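# About Stitano

Stitano is a small screening room and film club. We show old films, odd films, films that got one week in one theater and then went into a closet. Two shows a week most of the year, one in December. 242 seats if you count the ones in the balcony, and you should, the balcony is good again.

Last updated 09/03/2020. Some of what follows is about how things normally work and some is about how they work right now. We tried to keep them apart. May not have managed it everywhere.

## Short version

- We show repertory and rediscovered films, mostly on 16mm and 35mm, digital when there's no print
- We run a members' club, dues once a year
- We look after a print collection, 1272 titles at the last inventory
- We publish program notes, free, on paper at the door and on this site
- We don't rent the room for weddings. Please stop asking. Birthdays maybe

## How it started

A basement, a bedsheet, one projector with a bad belt. The first program was two industrial shorts and a Western missing its third reel. We read the third reel out loud from the dialogue list. People came back the next week, which surprised us, so we got a second projector for changeovers and a real screen.

The name comes from a label on the first can anybody gave us. STITANO, grease pencil, no other markings. Inside was a color travelogue, very faded, no titles at either end, a harbor and some boats and a long lunch. We've never found out if Stitano is a place or a person or a lab. If you know, write to us. We screen the travelogue every year on our anniversary, before the main film, and it gets a bigger hand than most of the main films do.

After the basement came the Kuker building. Used to be a neighborhood movie house, then a carpet showroom, then nothing for a long while. The carpet people had put a drop ceiling over the balcony, and when it came down there was the balcony, all the seats still bolted in. Took two summers to make it usable. The lobby is still half carpet showroom, you'll see what we mean.

## What we show

No single rule. Some things we keep coming back to:

Regional horror made by people who owned a car dealership. Cold War cartoons. Musicals nobody restored because the rights are a mess. Student films from the years when schools threw them out. Silent comedies with live piano. Melodramas, a lot of melodramas, the more weather the better. First features by directors who never got a second. Anything shot on leftover stock.

We do show well known films too. Every season has three or four. They pay for the rest and we like them, there's no shame in a full house.

Each season has a through-line but a loose one. Last season was telephones and trains. The one before that was Doubles (twins, impostors, remakes shown back to back). We pick at a long meeting with a lot of arguing and then the print availability picks for us.
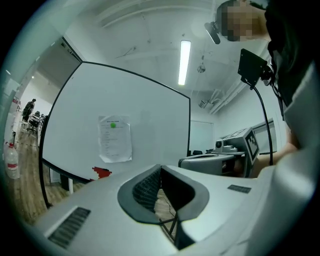 *6 min read*

## The Furtună series

Gets its own section because we get more mail about it than anything else.

Furtună is our late show. The word is Romanian for storm, and the series began with a run of storm pictures: shipwrecks, blizzards, one very long typhoon. The storms ran out after a season and the name stuck. Now it's whatever is too strange, too loud or too long for the early slot. Starts at 11. No trailers, no intro, no late seating once the lights go down. Titles aren't always announced ahead. Sometimes we give a running time and a country and thats all you get.

Not for kids. Nearly everything in it is unrated, and if it had been rated you would not be happy. We put content notes at the box office in a sealed envelope, ask and you can read it before you buy. Lots of people do.

Refunds for Furtună: if you walk out in the first 20 minutes, yes. After that you've seen it.

## The collection

1272 titles, mostly 16mm, some 35mm, a shelf of 8mm we haven't gotten through. Came from school districts, closed theaters, two TV stations, a lot of garages. We keep them cool and dry and we check them for vinegar, and when one has gone we separate it from the others and try to get it copied before it curls up for good.

We don't own the rights to most of what's in there. Holding a print and being allowed to show it are two different things. We clear every public screening, and when we can't find who to clear it with, we keep looking and the film waits. One has been waiting six years. It's a great film, too. Some day.

Researchers can view prints on the flatbed by appointment. Bring a laptop and a sweater. No food in that room, no coffee, no exceptions.

If you've got film and don't want it: yes, probably, write first. Tell us the gauge, how many reels, what's written on the cans. Don't leave cans at the door. Don't open anything that smells sharp in a closed room. And if the stock says nitrate anywhere, don't move it and don't mail it, just write to us and we'll tell you who can handle it safely. We can't.

## Cuvska

Our newsletter, and before that our zine. Photocopied and stapled for the first years, now an email with a paper edition twice a year for members. Essays on the films coming up, letters, complaints about aspect ratios, the projection log (what broke, when, what we did about it). The log is the most popular part by a wide margin.

3351 people get the email. It goes out when it's finished, no fixed day. We don't sell the list or trade it or share it with anyone.

We take pitches. 800 words or under is best. Pay is small but it is pay. Please have seen the film.

## Membership

Dues are yearly. You get:

- Member price on every ticket, plus 2 guest tickets a year
- The paper Cuvska
- A vote on the members' pick, one film each season, binding, even the year it was the one with the talking mule
- First go at seats for piano nights, which sell out
- The poster sale a day early

Students and anyone over 65 pay half. If the dues are a problem tell us and we'll sort something out. No form, no proof, just say so at the box office or in an email.

## Right now

The room is closed to the public and has been since March. We'd like to give a date for reopening and don't have one.

What is still going: Cuvska, with extra issues. Print inspection, two people at a time, masks on. Online screenings where the rights holder has agreed, members get the link by email. The picture quality of those varies a lot and we're sorry about a couple of them, the transfer was what it was.

Every membership that was active in March has been extended by a year. You don't have to do anything. Tickets you bought for cancelled shows are good for any show later on, or write for a refund. A lot of you wrote to say keep the money. Thank you. It went to the rent and the dehumidifiers.

While it's been dark we've rewired the booth, fixed the left-side speaker that buzzed on low strings, and patched the screen (lower corner, you know the one). New bulbs in the balcony aisle. The seat in row F that folds up on you has been looked at and should be fine now.

## Getting here, when you can

The Kuker building, main entrance on the street side under the marquee, which still says CARPET on the back. Bus stops right across. Bike rack by the side door. Parking behind after 6, before that you'll get a ticket and we can't help.

Step-free entrance is the side door, ring and we'll come. Wheelchair spaces are in the back row and row C. Balcony is stairs only, sorry, no elevator in the building. Assisted listening headsets at the box office, free, leave something we can swap back for it. We run open captions when a captioned copy exists and mark those shows CC on the calender.

Popcorn is cash only. Real butter on Fridays.

## Write to us

Use the contact page. Print donations, pitches, lost gloves, corrections to the program notes, all the same inbox and we read all of it. Answers take a week, longer at season announcement time. For press, put PRESS in the subject line. For the harbor film, if you recognize the boats, put BOATS.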